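Este site utiliza cookies próprios e de terceiros para fins estatísticos. Ao continuar a navegar, aceita a sua utilização. Aceitar | Definições

Embalagem flexível > Líquidos > Bolsas para bebidas

Bolsa flexível para bebidas Lindholm 272

A Lindholm 272 é uma bolsa de plástico flexível para o enchimento de bebidas não gaseificadas: sumos, chás, infusões e bebidas à base de água. É fornecida vazia, impressa e soldada nas margens, pronta para linhas de enchimento pela extremidade superior. A variante 172 partilha o mesmo filme e as mesmas soldaduras, com altura reduzida.

Dados gerais

Altura útil, ref. 272: 272 mm
Altura útil, ref. 172: 172 mm
Largura útil, ambas as referências: 90 mm
Número máximo de cores de impressão: 2
Margens: soldadas a quente, sem impressão
Fecho: por soldadura após o enchimento

Impressão

A impressão é feita sobre fundo branco. Os motivos contínuos, como faixas e curvas, toleram melhor a deformação do filme do que o texto de corpo pequeno. Recomenda-se manter códigos e informação obrigatória afastados das margens soldadas. O filme vinca com o manuseamento e o brilho da superfície varia com a luz - as provas de cor devem ser avaliadas sobre a bolsa cheia.

Os ficheiros são entregues em formato vetorial. A verificação da arte-final está a cargo de Josée Fortin, na unidade de Randau. Alterações pedidas depois da aprovação da prova implicam nova gravação.

Manuseamento e exposição

A bolsa não tem a rigidez de uma garrafa e não deve ser empilhada sem caixa. Para recolha individual, segurar pela extremidade estreita ou pela margem soldada, sem pressionar o corpo. Em expositores mistos, com garrafas de água e outros recipientes rígidos, convém prever um separador; as garrafas deitadas rolam e acabam por encostar ao filme.

Armazenar em local seco, ao abrigo da luz solar direta. As caixas abertas devem ser novamente fechadas com fita. Não perfurar as soldaduras para suspensão.

Encomendas

As duas referências podem ser combinadas na mesma encomenda, desde que a arte-final seja comum. As amostras sem impressão seguem da Bania, distribuidor para Portugal. Para compatibilidade com equipamento de enchimento já instalado, contactar Ashraf Ouali, apoio técnico, indicando o modelo da máquina e o tipo de bebida.

© Lindholm Embalagem Flexível. Todos os direitos reservados. Contactos | Voltar ao topo

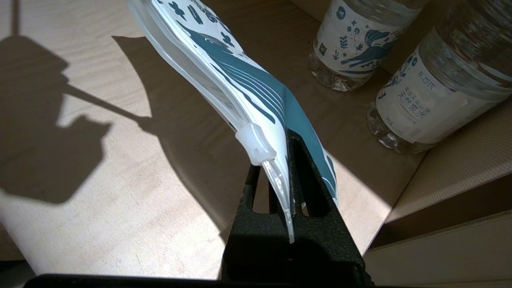 Bolsa para bebidas com faixas curvas em azul-petróleo sobre branco, junto a duas garrafas de água, a da frente com a marca 乐百氏.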